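Zikby Home Forum › Bedrooms and storage › Hanging t-shirts: who's with me?

tritlow_tess
February 10, 2023
Right, I've gone and done it. Every t-shirt I own is now on a hanger and I'm never going back! I used to fold the lot into a drawer and then pull out the bottom one and wreck the pile (every single morning). Now I make the bed first, lay the clean washing on it, and hang each top from there. The bed is the best worktop in the house — big, soft, right at the height I want.

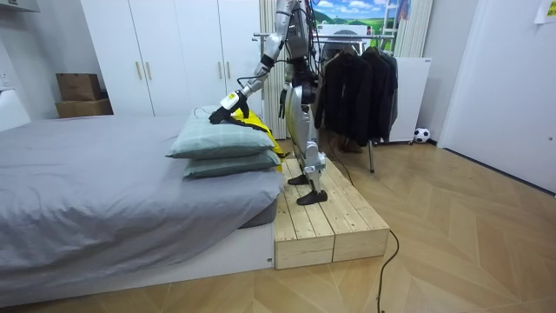
The other thing I do is put the pillows at one end before I start, stacked, so the rest of the sheet is free. Bright tops go first because they cheer me up, then the dark ones. Takes me 10 minutes for a full load, and I quite look forward to it now.

oddsocks916
Love the enthusiasm but I can't agree on t-shirts. Shirts and jackets, yes. Cotton jersey on a hanger gets those little bumps at the shoulders and you walk about looking like you've got shoulder pads. Fold them, stand them up in the drawer like files, done.

tritlow_tess
Only on thin wire ones! I use wooden hangers and the shoulders sit nicely. Go in from the bottom hem as well, so you don't stretch the neck. That made a huge difference to mine.

asadi_lane
Agree with Tess on going in from the hem. I lay the top flat, slide the hanger up inside, then take hold of both shoulders and lift. Any creases in the body mostly drop out by themselves if you leave it a while.
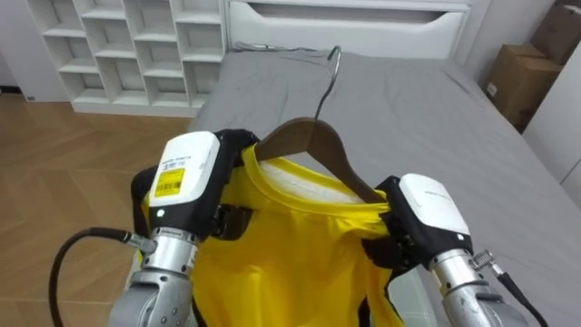
Does a crew neck need a smaller hanger than a normal shirt?
It depends on the width of the shoulders more than the neck. The ends of the hanger should stop just short of the sleeve seam, and if they poke past it, go down a size.

oddsocks916
OK, that might be my trouble, mine are all whopping great coat hangers. Still say heavy knits belong in a drawer though.

asadi_lane
No argument there, knits get folded in this house too.

randatus_rob
Can I put in a word for the open rail? We've got a big wardrobe and I still wouldn't be without a metal rail next to the bed. It's for the things on the go: tomorrow's top, the one that's been worn once, anything that wants an airing before it's put away.

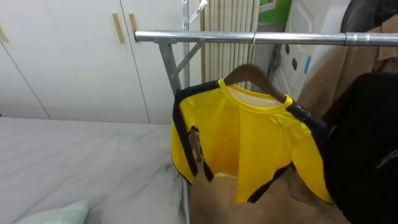
I keep it to one short row, otherwise it turns into a second wardrobe and the whole room looks a mess. Long sleeves get loads of space so they can hang straight. We had 2 rails until last April and it was chaos!

oddsocks916
A rail by the bed would be covered in dressing gowns within 4 days at ours. Wardrobe doors exist for a reason.

tritlow_tess
Ooh, I'm tempted though. Rob, does yours wobble when you load one end?

randatus_rob
A bit, if all the heavy stuff is together. I put the coats over a leg and the light tops in the middle, and it's been steady enough since.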